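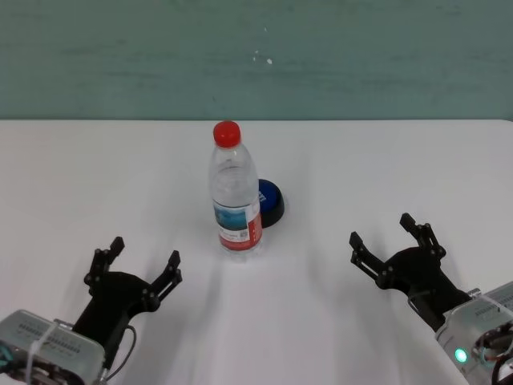 Bottled water works for a starter if your tap water smells strongly of chlorine.

How to Start a Rye Sourdough from Scratch (and Bake With It)

Posted February 20, 2021

I love rye starter. I love it more than wheat starter, more than the apple-skin one I kept in college, and much more than anything in a packet. Rye gets going fast, it smells fantastic (eventually), and it puts up with being forgotten at the back of the fridge while you're off doing other things. If you've killed a starter before, please try rye!

What you need

Whole rye flour, the darkest and freshest you can find. I use the stone-ground one from Malinowski.
Water at room temperature
A straight-sided glass jar with a loose lid
A kitchen scale. Mine is an old Fellum with a cracked display and it still reads to the gram.
A rubber band
A spoon or a small spatula you don't mind getting gluey

Please don't do this with cups. Rye packs down in a measuring cup like wet sand and you'll never get the same amount twice.

Day one

Weigh 100 grams of rye flour into the jar and add the same weight of water. Stir until there are no dry pockets, scrape down the sides, and put the rubber band around the jar at the level of the paste. Set the lid on top without tightening it. Leave it somewhere mildly warm, like the top of the fridge or the oven with only the light on. (Tape a note to the oven door. I've preheated mine with a jar inside.)

Day two

You may see a bubble or two, or nothing at all. Give it a stir and walk away.

Day three

Now you start feeding. Throw out half, then add 50 grams of flour and 50 grams of water. It might puff up wildly today and smell like old socks. Those are early bacteria having a party, and they'll get crowded out as the mix turns sour. Keep going!

Day four onward

Repeat the same feeding once a day. Most jars go quiet on day four or five, and this is where people give up and dump the whole thing down the sink. Don't! Keep it warm, keep feeding, and the smell will move toward apples, then yogurt, then something close to cider. When it doubles within 5 hours of a feeding, and does that two days in a row, you can bake. For me that's usually the end of the first week, though in a chilly kitchen it has taken until day twelve.

If you see pink or orange streaks, or anything fuzzy, throw out the lot and wash the jar in very hot water before you begin again.
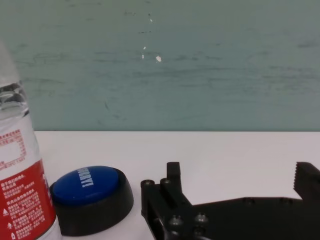 Elżbieta Wilczyńska wrote in to say that she skips the daily discard after the first week and keeps only a spoonful in the jar, feeding it up the night before she bakes. Her loaves, she says, come out sourer that way, and she wastes hardly any flour. I tried it for all of May and I'm a convert, at least for the darker breads.

A first loaf

The evening before, mix a tablespoon of lively starter with 100 grams of rye flour and 100 grams of water. Cover and leave overnight. In the morning it should be domed and full of holes when you drag a spoon through it.

Add 400 grams of rye flour, roughly 340 grams of warm water, 10 grams of salt and, if you like it, a spoonful of caraway. Stir it hard with a wooden spoon. You aren't kneading anything here, and the dough will look like mortar. Spoon it into a greased loaf pan, smooth the top with a wet hand, dust with flour, and let it rise until the flour cracks into little islands. I think that's the prettiest thing in all of baking!

Bake at 450°F for 15 minutes, then turn the oven down to 375°F and give it another 47. Tip it out, wrap it in a towel and leave it until the next day. I know. Slice it warm and the knife comes out coated in paste.

Storing the starter

Feed it, leave it out for an hour, then refrigerate. Once a week is plenty. Gray liquid on top can be stirred in or poured off.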